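Controle e percepção para pegar embalagens flexíveis em bancada de cozinha

Relatório final de projeto de disciplina
Autores: Nahuel Orellana e Hortensia Valdebenito
Orientação: Nkrumah Darko
28 fev. 2024
Tempo de leitura: 6 min
2 comentários

1. Objetivo

O projeto trata do software que leva um braço Franka a pegar um pacote de salgadinho em cima de uma bancada e colocá-lo dentro de um recipiente plástico transparente sem tampa. O braço e os controladores de baixo nível já estavam prontos. Nossa parte foi a estimativa de pose do pacote, o planejamento da trajetória e o programa que junta as duas coisas, que chamamos de Wuleck.

A tarefa parece simples, mas o pacote amassado não tem forma fixa. Um modelo 3D do objeto, como se usa para caixas e latas, não serve. O recipiente também dá trabalho: o plástico transparente some na imagem de profundidade e o que chega ao planejador é quase só a madeira do fundo.

2. Organização do código

O Wuleck roda em três processos. O primeiro recebe as imagens das câmeras fixas e publica máscaras de segmentação. O segundo transforma as máscaras em candidatos de preensão, no referencial da base do robô. O terceiro é uma máquina de estados que pede trajetórias ao planejador e manda os comandos para o braço e para a garra.

No começo tudo estava num processo só. Quando a segmentação demorava, o laço de controle perdia o prazo e o controlador entrava em parada de proteção. Separar os processos resolveu isso. As mensagens levam carimbo de tempo e a máquina de estados descarta qualquer pose mais velha que 2 segundos.

Os parâmetros ficam num arquivo único, lido na partida. Tentamos recarregar o arquivo com o programa rodando e desistimos, porque uma mudança de altura no meio de uma descida deixava o planejador com dois valores diferentes para a mesma bancada.

3. Percepção

A segmentação usa uma rede pré-treinada que ajustamos com imagens anotadas por nós. As classes são três: pacote, recipiente e resto. Os potes, garrafas e copos do fundo entram em "resto" e são tratados só como volume a evitar.

Para o pacote, calculamos o eixo maior da máscara e procuramos uma dobra perto do centro. A garra desce com os dedos atravessados em relação a esse eixo. Quando não há dobra visível, usamos o centro da máscara e aceitamos que a chance de escorregar é maior.

Para o recipiente, deixamos de lado a profundidade e trabalhamos com a borda na imagem colorida. A borda tem reflexos claros que a rede encontra com certa regularidade. Com os quatro lados ajustados e a altura da bancada conhecida, sai uma pose boa o bastante para soltar o pacote dentro. O ponto fraco é a luz do sol direta na madeira, que satura parte da imagem. Se a borda cai dentro dessa mancha, o ajuste falha e o programa pede nova leitura.

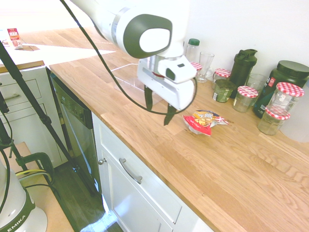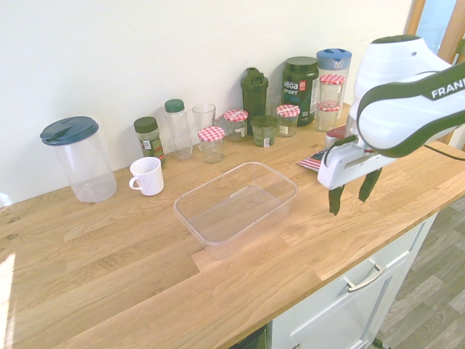

Figuras 1 e 2. Braço sobre a bancada, com o recipiente transparente e a fileira de potes, copos e garrafas ao fundo. Na Figura 1, o pacote está ao lado de um dos dedos da garra.

4. Planejamento

O planejador é baseado em amostragem, com uma etapa de suavização depois. A cena de colisão tem a bancada, a parede e uma caixa única que envolve toda a fileira de objetos do fundo. Testamos uma caixa por objeto, mas os vidros transparentes apareciam e desapareciam de uma leitura para outra e o plano mudava junto. A caixa única é conservadora e rouba espaço, mas é estável.

O cabo preso ao braço não está no modelo. Em vez disso limitamos a rotação da última junta a uma faixa definida à mão. Santino Paredes, monitor do laboratório, sugeriu modelar o cabo como uma sequência de cilindros. Não houve tempo de fazer isso.

A descida final é uma linha reta no espaço cartesiano, com velocidade reduzida e limite de força vertical. Ao tocar a madeira o braço sobe um pouco e fecha a garra.

5. Testes

Fizemos 60 tentativas em dezembro, mudando a posição do pacote e a orientação do recipiente. Contamos como sucesso o pacote inteiro dentro do recipiente, sem contato com os outros objetos. A maioria das tentativas terminou bem. As falhas se dividiram em dois grupos:

- Preensão: os dedos fecharam sobre uma parte lisa e o pacote escapou na subida.
- Recipiente: a pose saiu girada e o pacote ficou apoiado na borda.

Houve ainda 2 paradas por limite de força, ambas com o mesmo erro na altura da bancada. O valor tinha sido medido antes de a base ser reapertada. Depois disso a calibração passou a ser a primeira etapa do roteiro de partida, e o programa não sai do estado inicial sem ela.

Os registros de cada tentativa guardam as máscaras, a pose escolhida e a trajetória enviada. Para revisar as falhas usamos o Rerton, o visualizador interno do laboratório, ao qual acrescentamos uma camada que desenha os candidatos rejeitados. Foi com ela que percebemos que a dobra certa muitas vezes estava na lista, só que em segundo lugar.

6. Limitações e próximos passos

O sistema não sabe se pegou o pacote. A abertura da garra depois de fechar ajuda pouco, pois o plástico é fino. Alby Faulkner está testando comparar a imagem antes e depois da subida, e o ramo dele deve ser juntado ao nosso no próximo semestre.

Também falta tratar o caso em que a própria garra cobre o pacote para uma das câmeras. Hoje a máquina de estados usa a última pose válida e, se ela vencer, leva o braço para a posição de espera. Perde-se tempo, mas o comportamento é previsível.

O código e o arquivo de parâmetros estão no repositório da disciplina, na pasta wuleck. As instruções de instalação ainda supõem a máquina do laboratório e precisam ser revistas por quem for continuar.

2 compartilhamentos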